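The Stool from Holitz

The floor had been mopped in February and again that morning, and the white tiles showed every shoe.

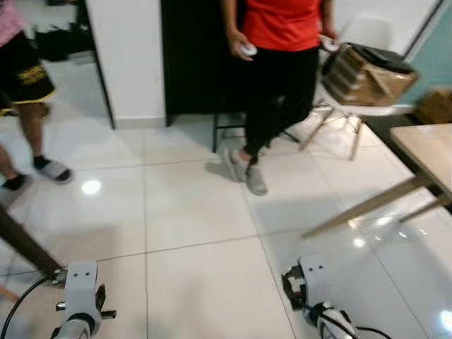

"Where do you want the stool?"

"By the window, once the rug is down."

The rug was still at the Fovis depot, 30 miles off. She had paid 200 for it and 8 for the call to ask where it was. Her brother said a floor like this didn't need a rug. He said it from the hall, in his socks, and then he slid a little and caught the door.

She wrote the depot number on her wrist – the paper was all packed – and carried the stool over to the window anyway. It rocked on one leg. She folded a bus ticket twice, pushed it under, and sat down to wait for the truck.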